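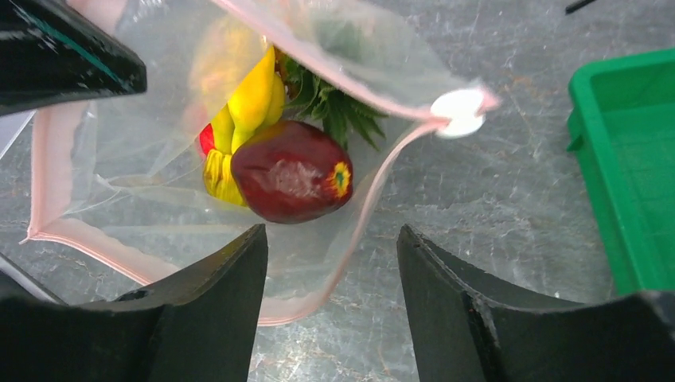 Figure 7.1 Toy produce in a clear bag with pink seams, seen from the gripper.

Chapter 7
What You See at an Open Day

Most people meet their first working robot on a Wednesday afternoon, standing behind a strip of tape with a paper cup of coffee. They have come expecting something from the movies. They get a small pair of arms and a bag of toy groceries, and after four minutes a surprising number of them are leaning over the tape.

This chapter follows one such visit, to the manipulation lab at Kaltness. The lab opens its doors every December, prints 300 programs, and runs out of parking before it runs out of programs. Visitors are walked through in groups of 11. The task on show carries the grand title of the Lodhi Grocery Exercise, and a child of three could do it while complaining about something else. The machines find it hard, and the first half of this chapter is concerned with why.

Start with the bag. A block of wood keeps its shape when you pinch it. Plastic film folds, slides over itself and throws back whatever light falls on it. Chapter 6 treated objects as rigid shapes with a known position and direction. You may now set much of Chapter 6 aside, with our apologies for the homework.

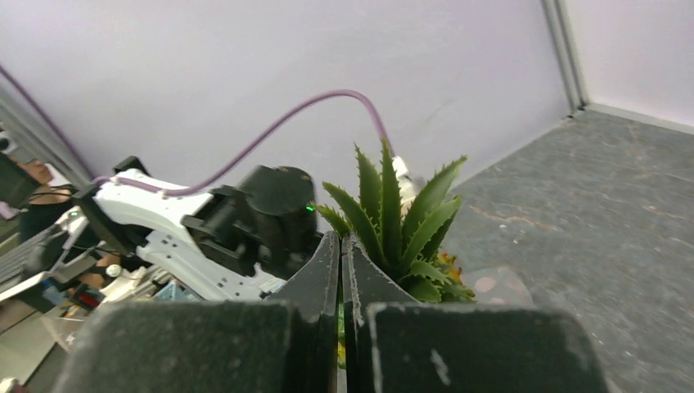

Figure 7.2 Fingers nearly together, in front of an artificial succulent.

Visitors tend to watch the wrong thing. They look at the arm, which is large and moves, when the interesting business is at the fingertips. Two fingers that open and close make up a very modest hand. You can get a feel for it at home by putting on oven mitts and trying to take one grape out of a sandwich bag. (Use a grape you don't care about.)

Notice too the wear on the fingers in Figure 7.2. Scuffs seldom make it into a brochure, but they matter to an engineer. A worn surface may grip differently from a fresh one, and a program tuned on one set of fingers can sulk when it is given another. The Kaltness logbook has 1,018 entries, and a good many of them are complaints about grip.

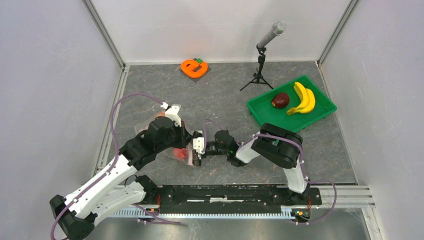 Figure 7.3 Two arms on a shared mounting plate, with an apple and bananas in the green tray.

A second arm sounds like a luxury until you try to open a bag with one hand. One arm can hold while the other reaches, and that division of labor is the subject of Section 7.2. It brings its own trouble – two arms working over the same patch of floor can collide, and each must be planned with the other in mind. Cables have to be planned for as well. Students forget the cables every year.

The software at Kaltness is called Clirnik. It replaced an older system, Grurkham, which was by all accounts very safe and finished almost nothing. We will meet both in Section 7.4, where Grurkham gets a kinder hearing than it got from the visitors.

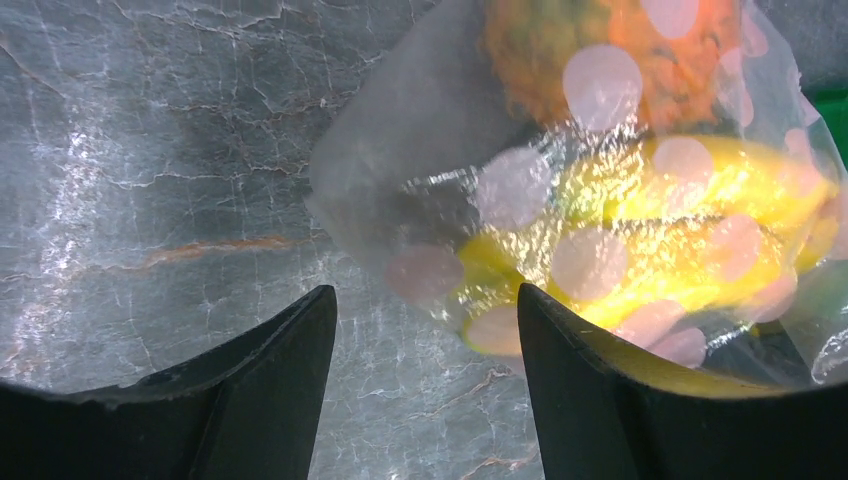 Figure 7.4 Dotted plastic film over bright yellow contents. Compare the glare on the bag with the glare on the stone.

Before reading on, look at Figures 7.1 and 7.4 together and try to trace the outline of each bag with a pencil. Where does the film end? Which bright patches belong to the plastic and which to the things inside it? Keep your tracings for Section 7.3, in which a computer attempts the same job with less confidence than you had.

Terms to know: deformable object, parallel gripper, occlusion, shared workspace, specular reflection.

7.1 Holding Things That Won't Hold Still

A grasp is usually defined as a set of contacts that keeps an object from moving relative to the hand. With a bag, the part between the fingers may obey this definition while the rest of it does as it likes.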